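Giving up the big shop

In September I stopped doing a weekly supermarket shop. I had done one for most of my adult life, always with a list, always with a trolley, and always coming home with something I already had. I now buy food in small amounts, on foot, nearly every day. I said I would write up how it was going, so I have.

The change began with the bus. The one that runs from Drotthorpe out to the retail park was cut back to three a day, and the times are no good if you have frozen things to carry. I could have switched to delivery. I tried it twice and disliked waiting in for it. So I started walking down to the high street with one bag and buying whatever I needed for that evening and the next morning.

The first fortnight was a mess. I ran out of milk, then oil, then washing-up liquid, and one evening I had rice with nothing on it. I had been relying on a full cupboard without knowing it. What helped was keeping a short list of dry things inside the cupboard door and crossing them off when they got low. Lentils, rice, flour, tinned tomatoes, oats, tea. Everything else I buy as I go.

I cook differently now. I used to plan meals for the week and then not want them by the middle of it. Now I go into the greengrocer and see what is cheap. For most of the autumn it was leeks and squash, so I ate a lot of leeks and squash. Chin-lung Au, who lives downstairs, gave me his way of doing leeks, cut long and cooked slowly in butter with the lid on, and I have made it more often than anything else this year.
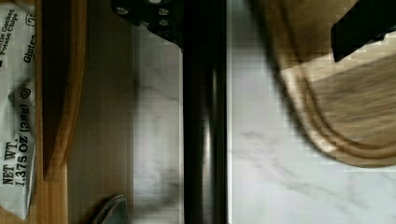
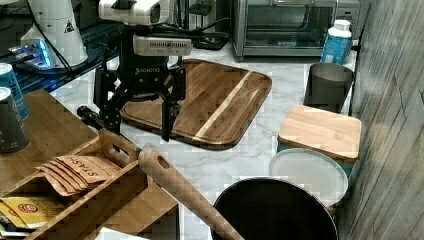 Eluned Cadwaladr

The money is harder to judge. Small shops charge more for some things. Butter is dearer, and so is anything in a packet. Vegetables are cheaper, and bread from the baker lasts me longer than the sliced sort because I freeze half of it on the first day. I kept receipts for 12 weeks and found I was spending over £6 a week less than before. Nearly all of that is food I used to throw away. I did not think of myself as someone who wasted food, but there was usually a bag of salad going brown at the back of the fridge.

It does take time. The walk there and back is 60 minutes if I stop to talk, and I usually stop to talk. I work from home in the mornings, so I can go at two o'clock when it is quiet. Someone with small children or a long commute would find it a nuisance, and my sister has told me so.

Bad weather is the other problem. I have been soaked more than once, and a paper bag of potatoes gave way outside the post office. I carry a cloth bag now — two if I am buying anything heavy.

I still go to the retail park every couple of months for cat litter and the large tins of oil. Mahfuz Debnath next door drives out there and gives me a lift when he has room. Next month I want to try the Saturday fish van, if I can find out where it parks.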